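Turham Winter Songs: a data card

Version 5. Replaces version 4, which had the carols in it twice.

What it is

A table of 600 recordings of holiday and winter songs, one row per recording, with timings, tempo, key, and a set of hand-applied tags. There is no audio in the download. If you came for audio, the radio will oblige you from November whether you ask or not.

The project started as an argument over whether holiday songs really do all have sleigh bells on them. The tags were meant to settle it. They settled a different argument, over what counts as a sleigh bell, and the notes on that run longer than this card.

Files

songs.csv holds the main table.
artists.csv has one row per credited performer. Choirs count as one performer, however many of them were breathing.
tags.txt lists the 78 tags with a definition for each. Please read it before filing an issue about "cozy."
changes.txt is mostly apologies.

Columns in songs.csv

id: a number. It means nothing and will not change.
title: as printed on the release, including the exclamation points.
performer_id: matches artists.csv.
year: year of the recording. Reissues keep the original year where I could find it and are blank where I couldn't.
seconds: length, with the fade counted. Applause at the end of live recordings is not.
bpm: tempo as tapped out by a person, then checked against software. When the two disagreed by a factor of two, the person won.
key: the key it starts in. Modulations go in key_last, and there are a great many modulations.
bells: none, some, or relentless.
tags: separated by semicolons.

Where the rows came from

Three sources. The Joly catalog is a shoebox of index cards kept by a record shop in Turham and typed up over one long December. The Flasow list came from the holiday playlists of a small radio station, and it leans hard toward crooners. The rest are from Nornurari, a label that has put out a winter compilation nearly every year and has never, as far as I can tell, used the same spelling of "Hanukkah" twice in a row. I left the spellings alone.

Known problems

57 rows have no year. Most of them are from Joly, where the card says "old."

Instrumentals are under-tagged. It is hard to say whether a solo accordion is wistful.

Medleys get a single row and a single key, so treat both with suspicion. One Flasow medley changes key every time the arranger gets bored.

The set is overwhelmingly in English. Please don't use it to say anything about winter music in general, or about winter.

"Novelty" was applied by one tagger before lunch and another after. The after-lunch tagger was kinder. Both sets of judgments are in there, and you can tell them apart by the tagger column if you're that sort of person.

Some black clothing and plaid flannel, folded to varying standards:

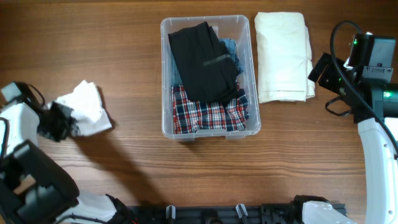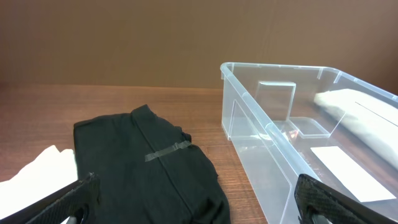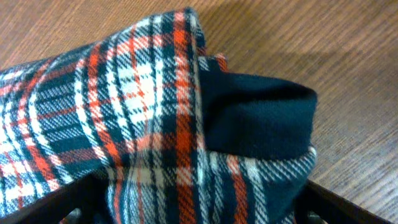

Loading it

Any spreadsheet program will open the CSV files. The text is UTF-8, which matters for the Scandinavian titles. If the accents come out as little boxes, tell your program it's UTF-8 and try again. Watch out for titles that begin with an equals sign. There is one, and it will ruin your afternoon.

Suggested uses

Tempo over the years works nicely, as does song length. The bells column makes a decent chart for a slow day at the office. People have asked about predicting the next big holiday hit from the tags. You're welcome to try, and I'd start by guessing it will be a cover.

License

The tags and timings are free to use for any purpose with a link back. Titles and names belong to whoever they belong to.

Corrections

Send the row id, the column, and what it ought to say. A source helps. "My aunt sings it slower" is a source, but it goes at the bottom of the pile. I work through corrections in January, when I can stand to hear the songs again, and the next version goes up after that. Requests for an Easter edition are kept in a separate folder.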